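Do you need a meal planning app?

2023-06-19

I paid for Pleltix for a full year, so I feel entitled to complain about it. It's one of those apps that plans your dinners, writes your shopping list and then sends you a cheerful note at four in the afternoon to remind you that you own a cauliflower.

The pitch was that I'd save money and throw out less food. The home page said 3,294 recipes. I believe the number. I don't believe there are that many different dinners in there. A lot of them are the same chicken with a new sauce, and I stopped being impressed after the fifth "weeknight skillet."

My bigger problem is with the time claims. Every recipe says 30 minutes. Whose 30 minutes? Mine don't include an onion that is already chopped, or an oven that got itself to 400 degrees while I was still looking for the baking sheet.

Then there are the portions. I set my household to one person, and the app kept rounding me up to a family. When I turned that off, it swung the other way and gave me dinners that looked like something you'd eat standing up before going out for real food.
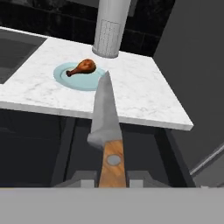
What the savings looked like

I kept my receipts for July, before I signed up, and compared them with the first full month on the plan. I spent more. The app likes you to buy a whole jar of something for one spoonful, and it never seems to remember the jar exists. I still have most of a tub of white miso and I couldn't tell you what it was for.

People on the Iddale neighborhood board swear by it, and maybe they cook for a crowd. Maybe they like miso. I also notice that half the posts come with a referral code at the bottom, so I take the praise with some salt.

What I do now

I write five dinners on the back of an envelope and buy what's on it. If the Conceição market has cheap greens, one of the dinners changes. It took me a week or two to get used to deciding for myself again, and I've repeated the lentil soup more than I'd like.

My subscription runs out next month. They've already offered me half off to stay.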